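Small towns in thick novels: speaker notes
Reading time: 4 minutes

Opening

Good evening, and thank you for the chairs in a half circle. I can see the faces better this way.

Start with the question: who has found their own town in a novel? Wait for hands. Let two people tell, short.

My own case. I was on page 330 of "The Feyisa Account", a spy story I bought at a train station, and there was Trurnthorpe. One sentence. A man gets out of a car, looks at the clock on the corn hall and gets in the car again. I had lived in Trurnthorpe for 17 years at that time, and I read the sentence to everybody in my house.

(Slow down here. I speak too fast when I am happy.)

Why one sentence is enough

The writer needed a place where a man can be tired. Any town would do the job. But for the people who live there, the book is now a different book. The library had to buy a second copy. In May the bakery put the page in its window, and it is still there, a little yellow.

Say: I do not know if the writer ever visited. The clock is correct. The car could not stop at that corner, it has been closed to cars since before the book.

Mistakes readers love

Read the passage from "Low Water at Jilness". The detective walks from the harbor to the church in 4 minutes. I did this walk with my sister's dog and we needed 11, and the dog was pulling.

Do not be angry with the author. Explain that a chapter has its own speed, and a detective with a long hill in front of him would lose the murderer and also the reader.

Ask the room: does a wrong street make you stop reading? In the last group it was almost half and half.

If somebody asks about changed names: Orna is the usual case. In the first edition the village has its real name, and in the paperback it is called something else. I have heard three explanations and I believe none of them fully. Say this and continue.

Clothes tell the place too

This part can be cut if we are late.

In the Jilness books the people from the town wear what they wore yesterday. The visitor is always the one with new shoes. I like very much the scene in the laundry room, where the inspector understands from a pair of folded jeans that the guest never planned to stay. Seven lines, no dialog. Read it standing still.

After reading, leave a pause. Then point out that the writer gives us the blue of the cloth and nothing about the room, and most readers are still sure they know where the window is.

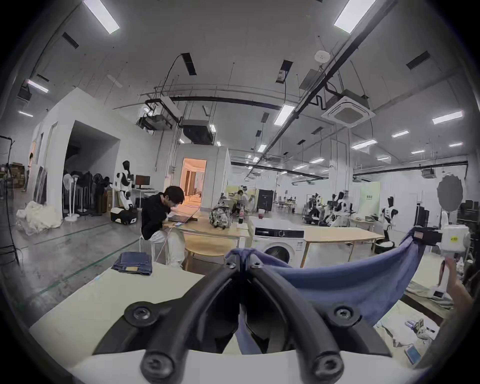
How to look for your own town

Begin with the index cards in the local history room, second drawer. Then ask the people who read crime stories, they remember place names very well.

"The Feyisa Account" has 720 pages, so please do not promise anybody to check it in a weekend. I used small paper strips and wrote the page number on each.

Write down the edition. I forgot this two times.

Closing

Thank them. Sheets with the book list are by the door. Questions until the lights are switched off at nine.

Contact | © Trurnthorpe Reading Evenings | Back to top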